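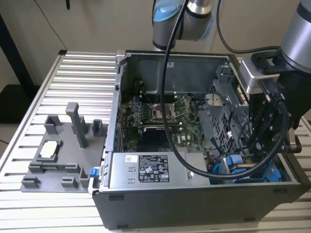

I spent my morning with the teardown cell at Vanhove, and what I came away caring about most was cable slack. Efren Ambrosio looks after the two arms there, and he's been chasing a snag on the right-hand one. With a desktop tower lying open on the slotted table, you can see his problem pretty fast – a thick black cable drapes right across the motherboard and the power supply. He wants 10 more clips on order, and a shorter run.

Next on his list was the gripper. The linkage screws get a check every 258 cycles, and he does it by hand with a hex key (he won't let me near it!).
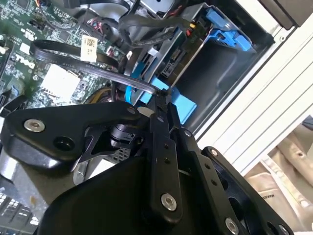 Getting into the drive cage

The blue plastic latches are the fussy part. Efren re-teaches the approach in tiny moves, and a full pass takes him 35 minutes if the phone stays quiet. 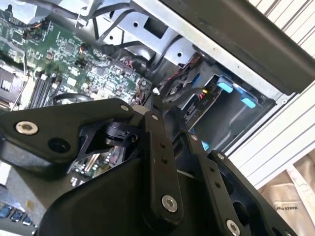

He keeps every version of that path in a program called Pakado, so a bad edit is easy to undo. The cell has 2,323 cycles on it so far, and the gripper is due for new pivots in October. I'll be back for that one – I've already asked. 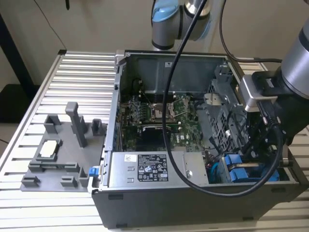 The open tower and the gray fixture tray in the Vanhove cell, 2026-07-23.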